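3.2 Pricing structure and seat allocation

The club sells its home fixtures at Stirnside under three price bands, set in January and held until the end of the season. Band A covers the central blocks of the main stand, Band B the remaining covered seats, and Band C the open terrace behind the north goal. A season ticket buys a fixed seat for every league match but gives no right to cup ties, which are sold separately. The data used in this section were taken from the ticket office ledger, which records the block, row, date of sale and price paid for each seat, along with any later transfer or refund.

Two features of the ledger need comment. First, renewals and new sales are entered on the same form, so a holder who moved from one block to another appears as a cancellation followed by a new purchase. We matched such pairs by account number and treated them as renewals. Secondly, junior tickets bought with an adult ticket carry no account number of their own. These were assigned to the adult account, and the household was then used as the unit of analysis. After matching, 378 households remained in the sample.

Printed ticket books, lanyards and paper forms were supplied to all holders who did not choose the phone ticket. Stock was held at the ground and at the Flendon shop, and the date on which each book was collected was entered in the ledger by hand. 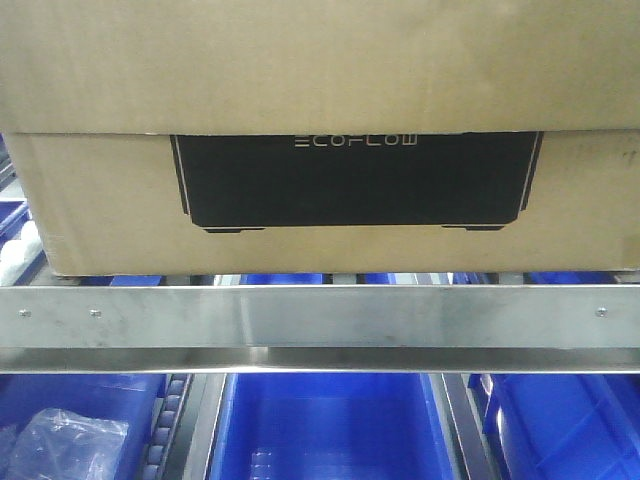
Figure 4. Storage at shelf level: printed face of a cardboard box marked ECOFLOW.

Collection dates matter to the analysis because the renewal window closed before the books were handed out. A household that paid but did not collect could still ask for its money back, less a handling charge of 30 pence in the pound. We therefore count a renewal as complete only when the book was collected or the phone ticket was first opened. Under the looser measure, in which payment alone is enough, the renewal rate in Band C is higher, but the ordering of the three bands does not change.

The main variable of interest is the price step between bands. Following the approach set out by Yimer in his earlier work on standing areas, we express each step as a share of the Band B price, with Band B set at 100. On this scale Band C stood at 87 in the season before the change. The club then narrowed the gap between B and C and left A where it was. If holders respond mainly to the price they pay, renewals in C should fall and those in A and B should stay flat. If they respond to the gap, some C households should move up to B, since the covered seat now costs them less extra than it did.

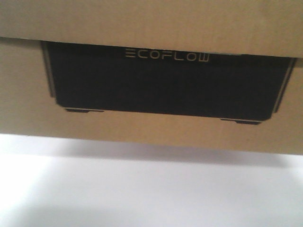
The two responses can be separated only where a household had a real choice of seat. In the first week of the window, existing holders had first call on their own seats and could ask for a move, but moves were granted only once the window had closed. Households that asked for a move and were refused are kept in the sample under their original band, with a marker for the refused request. Leaving them out would bias the estimate towards zero, as refusals were most common in the blocks nearest the halfway line.

We also control for distance from the ground, number of seats held and years of unbroken membership. Distance is measured by road from the centre of the postcode area - a crude measure, but the ledger holds no full addresses. Membership years before the move from Susau Road were copied from card files by the club and could not be checked against a second source. For that reason the models are run both with and without them.

Team form enters as points won in the last ten league matches before the date of sale. It varies little within the window and is included mainly for comparison with the Pelkonen model, where sales were spread over a much longer period and form had a clear effect on late buyers. Match-day weather is left out, as no matches were played while the window was open. Standard errors are grouped by block throughout.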